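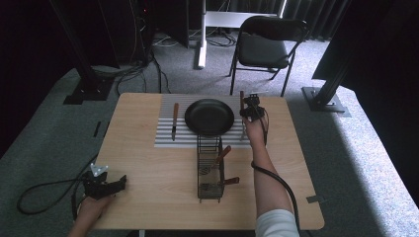

Vlasta Čierny wrote:

I'm going to put in a word for the wire rack again, because it got a rough ride the last time it came up here. I got mine at Rizvi, the Plornis one, and it has been next to the stove since February. Every knife I use in a week goes in it. The drawer is now free for the peeler, the string and the good scissors, and I no longer feel around in there with my fingers.

What I like is the air. A wood block is a dark hole you can't clean. With wire you can see everything, crumbs fall straight through, and you can rinse the whole rack under the faucet. Mine has 1,037 reviews on the store page and hardly a bad one. It also moves. When I need the whole counter I lift the rack over to the table with the knives in it and get on with my cooking.

I would honestly tell anyone with a small kitchen to throw out the block and do this. It's a cheap fix and it took me ten minutes to set up, including finding somewhere to put the block.

Vlasta

Vlasta, I had the same rack for three years, or near enough the same one, so I'll answer from that and leave the reviews alone. People write those the week the box arrives. I'd like to read the ones from the second winter.

Start with the thing you like best, that you can see everything. I agree that you can. Look at the black rack in the photo at the top, though. There's a knife in the upper compartment with its handle angled up and to the right, and one in the lower compartment with its handle sticking straight out sideways. That is just how mine always looked. A rack with open compartments doesn't tell a knife where to go, so each one settles however it was dropped in. On a table with space around it, fine. Next to a stove, a handle sticking out sideways is at the height of a sleeve or a pan handle. I caught mine with a dish towel more than once and pulled the knife halfway out.

Then the edges. A blade inside wire is a blade leaning on wire. Slide it in and out every day and the edge drags over metal. I can't prove that's what dulled my paring knife, and I do sharpen badly, so take it for what it's worth. But I was touching it up every couple of weeks while it lived in the rack, and far less often after it moved out.

On cleaning, you're right about the crumbs and I think wrong about the rest. They fall through, yes, onto whatever is under the rack. Next to a stove they land in grease. And the wire itself picks up that sticky film, with a lot of corners where the pieces meet. Rinsing under the faucet did nothing for mine. I ended up going at it with an old toothbrush, and I have never once had to toothbrush a drawer.

The part I'd really argue with is carrying the thing to the table with the knives in it. It's a light frame on small feet. Loaded, the weight is wherever the biggest handle happens to be. Please take the knives out first and lay them on a mat, blades all pointing the same way, then move the rack, then put them back. It's a nuisance, and the nuisance is my point. If moving it properly takes that long, people won't do it properly, and then I don't see what you've gained over the block.

Before anyone writes in for the other side: I'm no more convinced by the magnetic strip. I put up a Primerex one. The screws were too short for my wall and the magnet was weak at the ends, so the bread knife could only hang in the middle. The Treteo drawer insert was better, but it's 50 cm deep and my drawer is not, and I had to cut 10 cm off the back with a hand saw. It has held up well. It is also plain ugly, which I can live with in a drawer.

What I'd say to somebody starting out is count your knives before buying anything to hold them. I had a block full and was using a chef's knife, a paring knife and the bread knife. The others went to my nephew. Those left over would fit in almost anything, including the rack, and I suspect a good part of why you're so pleased with yours is that you only put in the ones you use in a week. You'd have been nearly as pleased doing that with the block.

A few things I'd like to know, if you don't mind going and looking:

Do yours go in handle first or blade first when you're in a hurry?

Is there any rust where the feet join the frame? Mine began there, under the coating, and I only noticed from the marks on the counter.

And where did you put the block? If it's still in a cupboard with the other knives in it, I don't think you can count the space as saved.

If you still feel the same about it next February I'll take some of this back. The toothbrush part stays.

Asif Lodhi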